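Home | Posts | Bench Notes | About | Search

My first cavity filter, and it works!

I have wanted to build a bandpass filter for the 2-meter ham band ever since the pager transmitter on the hill started flattening my receiver. In August I finally cleared the evenings for it, and I'm so happy with how it came out that I've been telling people at the grocery store.

Some background. My station sits on a ridge, 349 feet up, with a clear view of every commercial antenna in the county. Great for range, terrible for overload. A regular coil-and-capacitor filter helped a little, but the skirts were far too gentle. A cavity is basically a metal can with a rod inside, tuned by changing how far the rod sticks in, and the sharpness you get out of something that simple still amazes me.

I started from a plan that Hina Pirzada shared on the Drono mailing list. Hers uses copper pipe for the center rod and a pair of small wire loops to couple the signal in and out. The loops are where all the fun is! Turn them one way and you get low loss but a wide response. Turn them the other way and the response gets beautifully narrow while the loss creeps up. I went back and forth 13 times before I marked the spot with a scribe and left it alone.

My mistake was the lid. I held it on with 5 screws, and every time I touched the can the tuning jumped. Rigoberto Sandoval wrote back the same night and told me to solder a strip of finger stock all the way around the rim. He was right — the jumping stopped completely, and I could finally believe my sweeps.
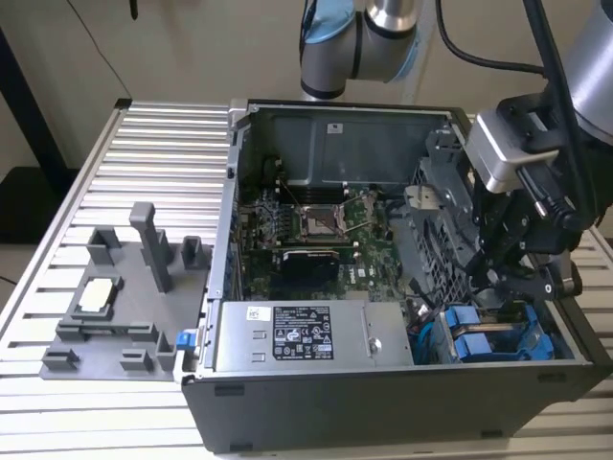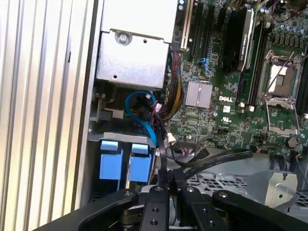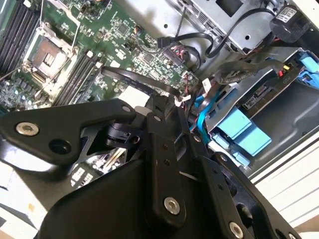

With the lid fixed, I put the filter in line ahead of the preamp and tuned to a weak repeater I usually lose by mid-morning. It was just there, steady, with the pager going full blast. I sat and listened to two guys talk about tomato stakes for half an hour and loved every minute.

Next I want to couple 2 of these cans together for steeper sides. That means cutting a second rod to match the first, and I'd like to silver-plate both while I'm at it (if anyone has done this at home with decent results, please write!). I also owe Hina a drawing of the lid with the finger stock added, which I'll send to the list once my pencil version is fit to be seen.

Print this post | E-mail this post

Contact | Copyright Bench Notes | Back to top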